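Kuruc Shared Workshop Opens Its Robot Arm Build to the Neighborhood

After 13 weeks of evening sessions, members of the Kuruc shared workshop have a robot arm running on a bench of their own, and from June anyone with a membership can sign up to use it.

The project, named Zasley, began with three members and a lot of borrowed tools. They wrote the control software themselves, made the tool mount three times before they liked it, and spent nearly 64 hours on calibration alone. Practice jobs use plain painted shapes on a wooden board: a triangle, a hexagon, a cube and a heart.
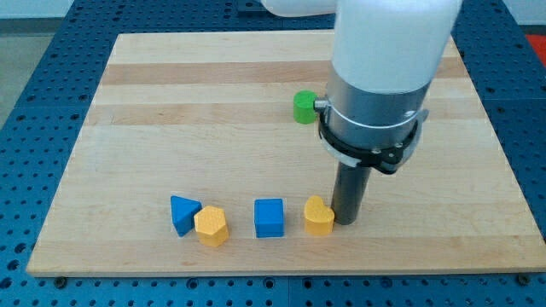
"We wanted something you could walk up to and learn on the same evening," said Stamatia Spanos, who leads the build. "The first time it went to the spot we asked for, the whole room cheered. I may have been the loudest!"

The group is now writing beginner exercises, starting with slow, straight moves and going on to sorting by color and shape. All code and drawings will be shared free with other workshops, and Spanos would love to hear from people who try them at home.

Open sessions run Monday evenings from 7 p.m. New members can sign up at the Kuruc front desk.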